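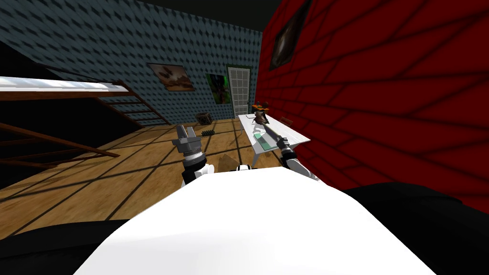
Subtitle timing on the festival screeners, and what I changed

The Pluminville festival sends its jury screeners as plain video files with a separate subtitle file for each language. I watched 30 of them in April for the regional shortlist and kept notes on the subtitles, mostly out of irritation. The films will get their own posts once the awards are out. The notes below concern timing only.

The worst case was Jerkov, a feature of 142 minutes with 1,701 subtitle events in the English file. The translation is good. The timing drifts. At the opening the lines arrive on the first syllable. By the middle of the film they arrive late enough that the reply is being spoken while the question is still on screen, and in the last reel I stopped reading and tried to follow the faces.

Drift of this kind usually has one cause. The subtitle file was timed against a version running at 25 frames per second and the screener was made at 24, or the other way around. The error grows in proportion to running time, so shifting the whole file by a fixed amount repairs one scene and leaves every other scene wrong. The file needs to be stretched by the ratio of the two rates.

My method, for anyone who has the same problem with a legitimate copy:

Find a line early in the film with a hard consonant at the start and note the time at which it is spoken. Do the same with a line close to the end. Look up both lines in the subtitle file and note their listed times. Divide the difference between the spoken times by the difference between the listed times. If the result is close to 1.0417 or 0.96, it is a frame rate mismatch and the exact ratio can be used. If it is some other number, check that the two cuts are the same before doing anything else.

With Jerkov the ratio was 25 over 24, and after the stretch a small constant offset remained, which came from a distributor logo missing in the timed version. Stretch first, then shift. Doing it in the other order also works, but the offset gets multiplied and has to be calculated again.

Su had a different fault. The timing was correct to the frame, but many of the events were too short to read. Two full lines would appear and vanish before I reached the end of the first. I suspect the durations were taken straight from the dialogue list, with each event ending at the moment the actor stops talking. A subtitle can stay up after the voice has stopped, provided it clears before the next one and does not hang over a cut. I wrote a short script that extends any event above 17 characters per second until it meets that limit or comes within 2 frames of the next event. It does not look at cuts. I checked those by hand in the long dinner scene and left the rest alone.

There is an argument that a juror should watch what was submitted and not repair it. I agree for picture and sound. With subtitles I am less sure, as the screener file is often not the one that will be shown in the theater. I watched both films first as delivered, then again with my versions, and scored them after the second viewing. The festival office was told and had no objection.

Misar, the shortest film in the batch, came with its subtitles burned into the picture – white letters with no outline, over a great deal of snow. Nothing can be done about that at my end. I have asked whether a clean copy exists.

The script is crude and assumes a UTF-8 file with no styling tags. It fails on overlapping events, which it should report and at present does not. I will post it when that is fixed.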